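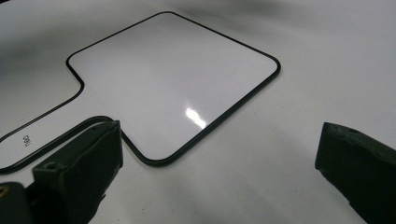 Data card

Nolemus basbousa and semolina cake recipe set

This set holds 569 written recipes for basbousa and the semolina cakes closest to it: namoura, hareesa, revani and a handful of home versions that go by no fixed name. It was put together to answer a fairly narrow question, namely how much the ratio of semolina to syrup changes from one kitchen to the next, and it has since been used for a few other things, mostly shopping lists and scaling.

The recipes are plain text with a table of quantities alongside. You can open the table in any spreadsheet program.

What is in the folder

recipes.csv — one row per recipe, quantities in grams and millilitres
ingredients.csv — one row per ingredient per recipe
methods.txt — the method for each recipe, separated by a blank line and its number
notes.txt — remarks made while entering the recipes, not tidied
spellings.csv — the list used to merge different spellings of the same ingredient

Where the recipes came from

272 were typed up from cookery booklets and loose recipe cards in the Gritthorpe collection. Most of these are in English, with a smaller number in Arabic and Greek that were translated for this set. The translation is kept in methods.txt and the original wording is not included.

239 were sent in by home cooks who answered a notice in the Abdel Hamid bakery in April. They were asked for the recipe as they make it, on paper or by email, and told it would be shared without their names.

The remaining 58 are older entries from the first version of Nolemus. We don't have a good record of their source, so they are marked "unknown" in the source column. Leave them out if that matters for what you are doing.

Columns in recipes.csv

id — a number, never reused
source — booklet, home or unknown
name — the name given by the cook, spelling left alone
semolina_g — total semolina, all grades added together
grade — coarse, medium, fine, mixed or blank
fat_type — ghee, butter, oil, mixed
fat_g — weight of fat
dairy — yoghurt, milk, soured cream, none
sugar_batter_g — sugar in the batter only
sugar_syrup_g — sugar in the syrup only
water_syrup_ml — water in the syrup before boiling
coconut — yes or no
egg — yes or no
tin_cm — tin size, where given
oven_c — oven temperature in Celsius
minutes — baking time, the middle value if a range was given
rest — any standing time before baking, in minutes

A blank means the recipe did not say. A zero means it said none. Please keep these apart when you work out averages, especially for the batter sugar, where quite a few recipes use none and put all the sweetness in the syrup.

How quantities were converted

Cups were the main headache. Booklets printed in Britain were taken to mean a 284 ml half-pint cup, and everything else a 240 ml cup unless the cook told us otherwise. Semolina was weighed at Gritthorpe for all three grades and those weights used throughout. Coarse semolina packs differently depending on how the cup is filled, so treat converted weights as less exact than weights given in grams by the cook. The column "converted" in ingredients.csv tells you which is which.

"A coffee cup" and "a tea glass" both turn up. Where the cook could be asked, we used their answer. Where they couldn't, the quantity was left blank.

140 recipes gave the oven as low, moderate or hot. These were changed to 150, 180 and 210 — a guess, but the usual one. Gas marks were converted from a standard chart.

Known problems

The syrup figures are the weakest part. Many cooks make more syrup than they pour, and few write down what is left in the pan. If you divide syrup by semolina you will get a number that is too high for these recipes, and there is no way of telling which ones from the table alone. The notes file mentions it where the cook did.

Tin sizes are missing for most of the home recipes. A round tin is given as its diameter and a rectangular one as two numbers with an x between, so the column needs splitting before you can sort on it.

Orange blossom water and rose water were entered as one ingredient in the first version. They have been separated for the newer rows only. Rows marked "unknown" still say "flower water".

Nuts on top are recorded in ingredients.csv but often without a weight, as most people write "almonds to decorate" and leave it there.

Testing

None of the recipes has been baked as part of this work. A recipe being in the set says nothing about how it tastes. Some clearly have a line missing, and these were entered as found.

Using it with Prokon

The two csv files load into Prokon without changes if you pick comma as the separator and UTF-8 for the text. Set id as the key in recipes.csv and join ingredients.csv on it. Older copies of Prokon read the tin column as a formula and drop the second number. Setting that column to text before loading cures it.

Sharing

You may copy and change the set for any purpose, including teaching and print, as long as you say where it came from. The home cooks agreed to this when they sent their recipes in. If you find a mistake, give the id and the column and it will be put right in the next version.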